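Drillow Community Kitchen and Meals Project
Second progress report to the Skandier Fund
Wednesday, November 19, 2025

1. Where we are now

This report covers the period from the end of August until now. In the first report we wrote that the cooking had started but the deliveries were late. The deliveries are now regular. We cook on two days of the week in the Kakakhel hall, and the meals go out before one o'clock to older people living alone in the Drillow area and in the streets behind the Suler estate.

In this period we have prepared 808 meals. Of these, 141 were eaten together at the hall and the others were taken to people's homes. We had hoped for a bigger share at the hall, and we come back to this in part 3.

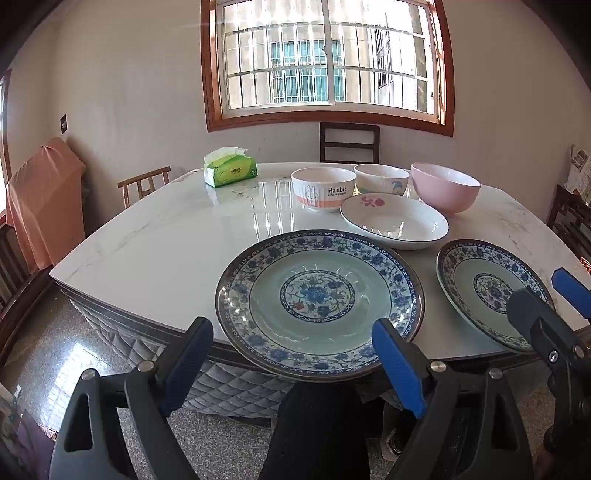 Why do fewer people come to the hall than we planned?
Transport is the main difficulty. The bus which stops near the hall was moved to a new timetable in August, and it now arrives after the meal has begun. Several people told us they do not like to enter when others are already eating.

2. Food and kitchen

The menu was changed two times. The first menu had too much pasta, and the guests asked for more soups and for potatoes. We also learned that many of them prefer a smaller portion with a second helping offered, so we now serve in this way and less food is thrown away. Fish is still a problem. It does not travel well in the boxes, and for the moment we only give it to those who eat at the hall.

The oven was repaired in September. During the repair we cooked for nine days on the gas rings only, and the menu in those days was quite simple. The cost of the repair was shared with the owner of the hall, and our part was 84 pounds.

For the shared meals we want to use proper crockery and not paper plates. It makes more washing up, but the guests stay longer at the table and they talk more.

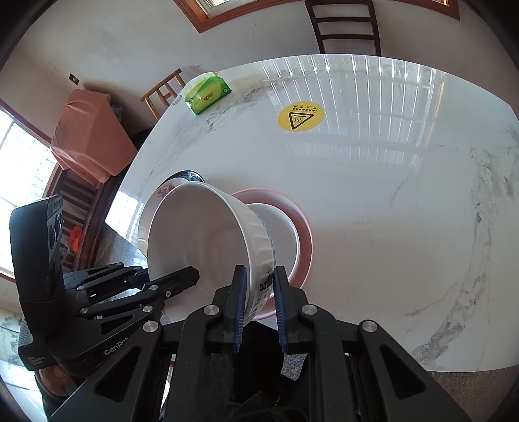

The washing up takes some time from the team, and we have moved the end of the shift by half an hour for this reason. We do not ask for extra money for it.

3. What did not go as planned

Apart from the bus, we had two other delays. The leaflet in large print was sent back to the printer, as the telephone number on it was wrong by one digit. The corrected leaflet came three weeks later and is now in the surgery and the library. The second delay was the food hygiene course, which was full. Two of our cooks have places on the next one, in January.

We have asked the bus company if the earlier stop can be restored. They have not answered yet. Meanwhile we have moved the shared meal twenty minutes later as a trial, until Christmas.

4. Money

We have spent some 3000 pounds of the grant up to now. The largest part is food, then the hire of the hall, then fuel for the deliveries. Fuel is higher than in our budget and food is a little lower, so the total is close to the plan. We would like your permission to move the money left over in the food line to the fuel line. A table with all payments is sent separately with the receipts.

5. Next months

The kitchen will be closed for one week after Christmas. Before the closing we will deliver a parcel with soup, bread and fruit to every person on the list. In the new year we will ask all guests a few short questions about the food and the hours, by telephone or at the door, and the answers will be in the third report.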